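Keeping a Two-Arm Suturing Cell in Working Order
Speaker notes — Larasati Lumenta, Trerside
June 2019

Slide 1. Opening

Thank the Drendell people for the room. Say who I am: I look after the suturing cell at Trerside, five years on the bench before that. I don't write the control software and I don't sew. My job starts when someone says the left arm feels funny.

This talk covers one cell. Yours will have different part names. Ask questions as we go, the slides can wait.

Slide 2. What is in the cell

Two instrument arms on a shared base plate. A fixed camera on a post, and a small camera that rides on an arm. A tissue tray clamped between the arms. A drip pan under the tray. The controller cabinet sits behind a splash panel we had made by Pestier, after the first cabinet fan pulled in salt water.

Mention that the base plate is bolted, never clamped. We tried clamps in the first month and lost the arm calibration every time somebody leaned on the bench.

Slide 3. The wrist is where the trouble is
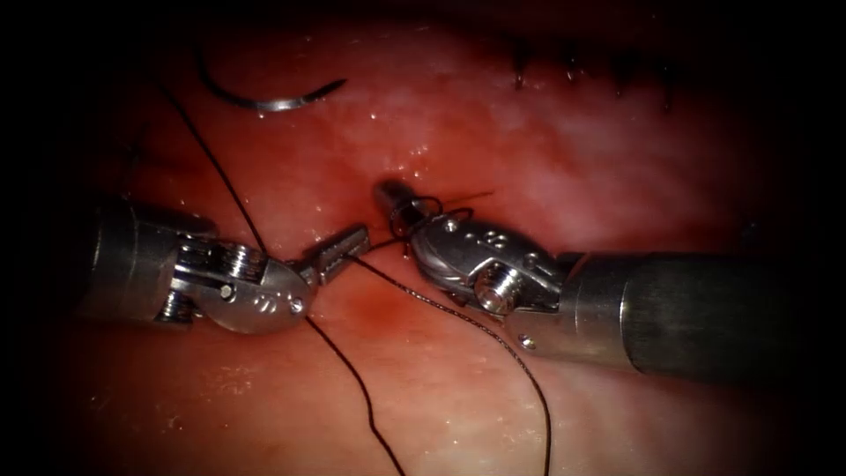 Cable tension is the first thing I look at on any wrist. Each jaw is pulled open and closed by its own pair of cables, and when one pair goes slack the jaw still moves, only late. You see it first in fine work. With a loop of thread around the right jaws and the left jaws holding a strand a short way off, a late jaw is enough to drop the loop. Operators report this as "the thread is slippery." Check tension before you change the thread.

Pause here. Ask who has a tension gauge in the room and who goes by feel. Going by feel is fine for a quick check between runs. It is no good for setting.

Numbers for our cell: we log every closing of the jaws, and at 1,000 closings the wrist comes off for a full check. The left wrist on the bench right now was pulled early, at 651, for a stiff pivot. Cleaning fixed it. I refitted it and the counter read 652 after the test closing, so the count carries on from there. We do not reset the counter for a cleaning. We reset it for new cables only.

Slide 4. Cleaning between runs

Go slowly on this slide, people take pictures of it.

Power down the arm and wait for the brakes to click. Take the instrument off the arm before you rinse. Rinse the jaws open, then closed, then open again. Use a soft brush along the grooves of the wrist, working away from the shaft. Blow dry with clean air at low pressure. High pressure pushes water past the shaft seal. One drop of the light oil on each pivot, wipe, and cycle the jaws by hand.

Look for thread ends. A short piece of suture caught behind a pulley will not stop the wrist on the first day. It wears a flat spot on the cable and you find it two weeks later.

If asked about soaking: overnight soaking ruined a set of bearings for us. Keep it short.

Slide 5. Light and the cameras

Most of the calls I get about the camera are about the lamp. Wet tissue throws light back, and if the lamp is too steep the middle of the view goes white and the thread disappears in it. Turn the lamp down first, then tilt it. Only move the camera if both of those fail. Moving the camera means a new hand-eye calibration, and that takes up a morning.

Both cameras need checking. A lamp angle that suits the fixed one can be poor for the one on the arm.

Wipe the small lens with the rest of the wrist cleaning. Ours has a screw-on window from Ngau that can be changed without touching the focus.

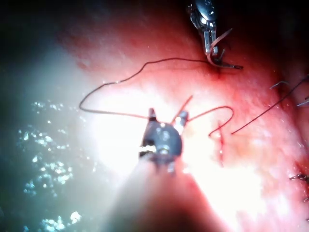 Slide 6. Spares and the log

We keep 3 wrists per side: one on the arm, one clean on the shelf, one apart on my bench. Before that we had two, and any repair that ran long stopped the cell.

The log is a paper notebook tied to the cabinet. Date, side, count, what was done, initials. We moved it to a shared file for a while and the entries got shorter and then stopped, so the notebook came back.

Next cable change is planned for July. I will post the before and after tension readings for anyone who leaves an address on the sheet by the door.

Slide 7. Questions

Have the stripped wrist and the gauge on the table. Ask people to put the small screws back in the tray.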